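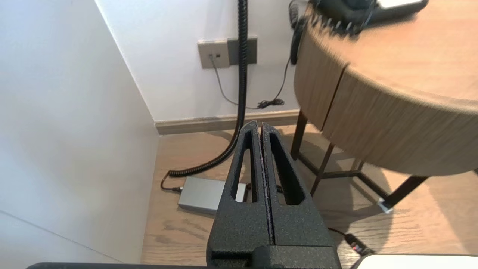

Wrist camera view of the gripper, fingers together, with a coiled cable behind it and a telephone on the side table. Credit: Plasik

MEDIA RELEASE

Plasik releases Magsi 2, planning software for robots that have to share a room with cables

Ronutley, December: Plasik today released Magsi 2, the second major version of its planning and perception software for robot arms. The new version is built for one unglamorous job, which is getting a gripper to a spot on the floor and back again without taking the telephone with it.

Robot software has become very good at blocks. Blocks stay where they are put, have the same number of sides from one look to the next, and do not dangle. Homes and small offices contain very few blocks and a great deal of cable, much of it coiled, some of it black on black, and most of it attached to something that would be expensive to drop.

Magsi 2 treats a cable as a thing in its own right. Earlier versions of the software, in common with plenty of planners, saw a hanging cord as a thin wall and planned a respectful detour around it. If the cord stretched right across the work area, the software declared that the room was full and stopped. Plasik received a number of support tickets about this, several of them written in capitals.

The new planner keeps a running estimate of where each cable starts, where it ends and how far it could swing or stretch if nudged. It then gives every part of the cable a cost. A slack loop lying on the floor is cheap to pass close to. A coiled cord hanging from a handset is dear, and the price goes up sharply near anything the planner believes could be pulled off a table. The arm may brush the first if there is no better route. It is not allowed to argue with the second.

"We spent most of the year on the telephone," the Magsi team said in a statement. "We would like it known that very few calls were made."

What has changed

Cable tracing. Perception in Magsi 2 follows a cable through partial views, including the awkward stretch where it passes behind the robot's own fingers. When it loses the thread it says so, marks the missing section as unknown and asks for another look from a different angle. The old version guessed, with great confidence.

Finger masking. The software now knows the outline of the gripper it is looking past, cutouts included. Fingers with openings in them give the camera a useful peek at the floor behind, and Magsi 2 uses those pixels. Version 1 threw them away, along with a fair bit of the room.

Table edges. Raised surfaces with things on them get a keep-clear margin that takes in whatever hangs over the side. The margin can be adjusted by the user. Plasik recommends leaving it alone for the first week.

Blur handling. Pictures taken while the wrist is moving tend to smear, and nearby furniture smears first. Magsi 2 scores each part of a picture for sharpness and leans on the crisp parts, so a smudged table leg no longer turns into two table legs and a planning failure.

Replay tool. Every plan can be stepped through afterwards, with the costs drawn over the camera view in colour. This was written for Plasik's own engineers, who wanted to know whose fault things were. It is now in the standard package, and customers are welcome to use it for the same purpose.

Testing

Plasik ran 1,216 trials of the new planner at its Ronutley workshop, in ordinary rooms with timber floors and furniture and cords left in untidy positions. In 115 of them the software stopped and asked for help. The company counts these as good behaviour, although it concedes that the people being asked did not always agree, particularly near lunchtime.

The trials also turned up a weakness that remains in this release. Dark cable bunched against a wall is still read as a single lump, and Magsi 2 will steer clear of the whole lump even if all but one strand could safely be ignored. A fix is planned. In the meantime, the suggested workaround is to tidy up the cable, and the team is aware of how that sounds.

Works with Detley

Magsi 2 connects directly to Detley, Plasik's scheduling tool, so that jobs can be queued and rearranged from one screen. If the planner gives up on a task, Detley moves it down the list and tries again after the next one is done. There is an upper limit on how many times it will do this. There was not, in early testing, and one plug was politely approached for an entire afternoon.

Both tools run on a standard desktop computer beside the robot. No internet connection is needed once the licence has been checked, and camera pictures stay on the local machine unless the user chooses to send a replay to support.

Availability

Magsi 2 is available now as a free upgrade for holders of a current Magsi licence. New customers can ask for a trial copy, which is the full program with a time limit and a slightly insistent reminder in the corner. Settings files from version 1 will open in version 2, with the exception of custom obstacle lists, which need to be saved again in the new format. The updated manual runs to 132 pages. The chapter on cables is the longest, and the chapter on blocks has been shortened.

About Plasik

Plasik writes control, perception and planning software for robot arms working in everyday rooms. It is based in Ronutley, where it also maintains the Detley scheduling tool and a sizeable collection of extension leads.

Media enquiries

Please contact the Plasik media desk in Ronutley. Replay clips and further stills from Magsi 2 are available on request. Email is preferred, as the telephone is in use.

ENDS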